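**Damgate Finger Kit** -- soft-tip gripper fingers for bench arms, kit or ready built

Stock checked April 13, 2022. Kits ship from the Damgate shared workshop. Ready-built pairs are made to order, so allow extra time for those.

The Damgate kit is a pair of long gripper fingers with a soft inner face. It replaces the hard fingers on a small or mid-sized parallel gripper. We designed it in the workshop for picking up light things with thin or uneven stems and handles: flowers, paint brushes, cutlery, cable ends. It is not meant for heavy parts, and it will not hold anything sharp for long without damage to the pads.

## What is in the box

- 2 finger cores, printed, with brass inserts already pressed in
- 2 soft pads, cast, plus one spare pair
- 1 adaptor plate (choose your hole pattern when ordering)
- Screws, washers and a hex key
- A printed fitting sheet

You will need your own thread lock. A small torque driver helps but most people fit the kit by hand.

## Sizes and limits

| | Standard | Long |
|---|---|---|
| Maximum load | 400 g | 280 g |
| Pad surface | ribbed | ribbed |
| Spare pads included | yes | yes |
| Fits Prinell adaptor plate | yes | yes |
| Fits Kälin adaptor plate | yes | no |

The load figures are for a dry, straight-sided object gripped across the middle of the pad. Take the arm's own payload into account as well, and remember that the adaptor plate adds weight in front of the wrist.

The long version does not fit the Kälin plate. The screws foul the back of the finger at full opening. Teófilo Rivadeneyra is working on a version with the holes moved inwards and hopes to have it ready in June. Please don't order the long fingers and drill them yourself, as the inserts sit close to the edge and the core will split.

## Fitting

Switch the arm off and take the old fingers off first. Keep the screws, which are often a different length from ours.

1. Fix the adaptor plate to the gripper. Finger tight only at this stage.
2. Slide both finger cores on with the flat side facing in.
3. Close the gripper slowly by hand or at its lowest speed until the cores meet.
4. Line up the tips, then tighten the plate, then the cores.
5. Press the pads on from the tip end. They should click at the base.
6. Set the new closing position in your control software and save it under a new name.

If the tips meet before the base does, the plate is on back to front. This is the most common mistake and it does no harm if you spot it at step 3.

Start with the closing force at the lowest setting your gripper allows and raise it in small steps. Thin stems need far less than you would expect. If the pad bulges at the sides, the force is too high, and the pad will wear through at the ribs.

## The flower task

Most of our development has been done on vase filling. It is a good job for testing fingers. Stems slip and turn, petals get in the way, and the neck of a vase leaves little room for the tips. We use artificial flowers on the bench, tulips among them, and a clear glass vase on a glossy green table. Yaneth Cuervo set the task up and wrote the notes that follow.

Pick the stem well below the head. Approach the vase from above and to one side, so that the stem end goes in first and the flower leans away from the glass. Open the fingers only as far as you need to let go. A wide opening near the neck will knock whatever is already standing in it.

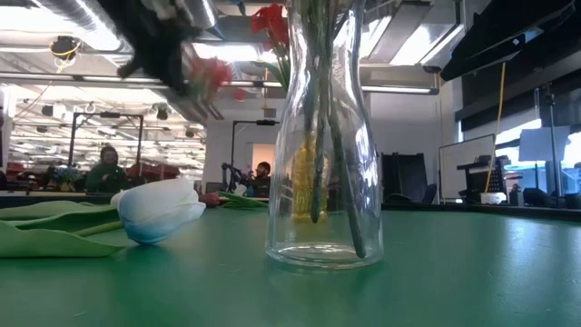

Tín Bạch found the release harder than the pick, and wrote to us that the leaves catch on the ribs when the fingers open, so a stem that was nicely placed comes half out again with the gripper. Turning the wrist a little before backing off cured most of it, but on the broad-leaved tulips it was still hit and miss, and a smooth pad would be welcome.

We have since made a smooth pad to try. It lets go of leaves more cleanly and holds round stems less well. It is sold separately, as a pair, and fits both lengths of finger. We suggest one ribbed and one smooth pad together for anyone doing mostly flowers -- that is how our own bench gripper is set up at present.

Clear glass is also awkward for depth cameras. If yours gives a poor reading on the vase, teach the position of the neck by hand and keep the vase in a marked spot. A ring of tape on the table is enough.

## Care

Wipe the pads with a damp cloth and a little washing-up liquid. Don't use solvent, which makes the surface sticky and then brittle. Dust is the usual cause of a poor grip, so try cleaning before you raise the force.

Check the screws after the first 30 cycles and then whenever you change pads. Pads are a wearing part. Replace them when the ribs are flat in the middle or when a tear has reached the edge.

Store the spare pads flat and out of the sun.

## Software

The kit has no electronics in it and needs no driver. For those who use Testent to run their arm, Jeferson Miranda has written a settings file with closing positions for both lengths. Load it after step 6 and check it at low speed before you rely on it. It assumes our adaptor plate. With a home-made plate the positions will be wrong.

## Making your own

The drawings for the cores and the pad mould are included with every order, and you are free to print replacements for your own use. Print the cores lying on their side. Printed upright, they snap at the base under quite small loads. The mould needs a smooth finish inside, and it pays to let the mix stand before pouring to get rid of bubbles.

## Ordering and returns

Tell us the make of your gripper, the hole pattern, and which length you want. If you are not sure of the pattern, send a photo of the gripper face with a ruler laid across it.

Unused kits can be returned in their packing. Opened pads can't be taken back, but cores and plates can if they have not been fitted. Questions about orders go to Aksel Þrastardóttir at the workshop -- please put the order number in the subject line.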